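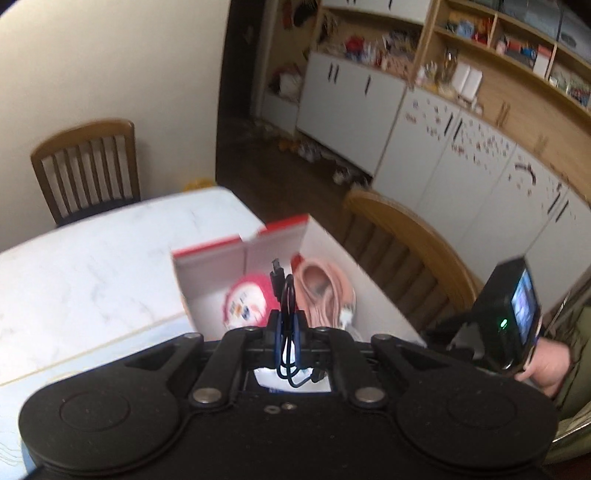
Open cardboard box on a white table with a grey marble-like pattern.

Guest FAQ: Staying at Prukari
Updated April, by the Kirnari rentals desk

What time can I check in?
Check-in starts at 4 p.m. and checkout is 10 a.m. If you land early, you can leave bags in the locked storage room by the Idola Street entrance from noon. The room has no attendant and closes at 9 p.m.

How do I get the keys?
We send a door code by text the morning you arrive. The code works for the street door and your unit. The pool gate has its own key fob, which hangs inside the hall closet. A lost fob costs $50 to replace.

Which units have two bedrooms?
Units 328 and 502 have two bedrooms and a sofa bed. Unit 382 is a studio in the back building and sleeps two. Only 502 looks toward the water. Please don't book 328 for the view - it faces the garden.

Is there an elevator?
Yes, in the front building. The back building has stairs only.

Can I park on site?
Each unit has one numbered space under the building. The ceiling is low, so tall vans and cars with roof boxes have to park on the street. Street parking is free after 6 p.m.

Is the pool heated?
From October through May. The rest of the year it is not heated. Pool hours are 8 a.m. to 9 p.m., and glass is not allowed past the gate.

How far is the beach?
It is a 5 minute walk by the public steps at Mustonen Point. The steps are steep. With a stroller, take the ramp at the north end of the parking lot, which adds a few minutes.

Are pets allowed?
Dogs are allowed in 382 for a $75 fee. We do not take pets in the other units.

What is in the kitchen?
Pots, dishes, a coffee maker with paper filters, a toaster and a full-size fridge. Salt, oil and dish soap are left for you. Bring your own coffee.

What if I need to cancel?
You get everything back up to 30 days before arrival. Between 30 and 14 days we keep half. After that there is no refund, but you can move the booking once if the unit is free - write to us first and don't cancel online.

Comments

beachmom4
Is there a crib in 328 or do we need to bring one?

Kirnari rentals desk
There is a folding crib in the bedroom closet. Bring your own sheets for it.

rt_walker
The street door code needs the pound sign at the end. Took me a while to work that out in the rain.

sandyfeet
Can you add the trash days? We had to guess.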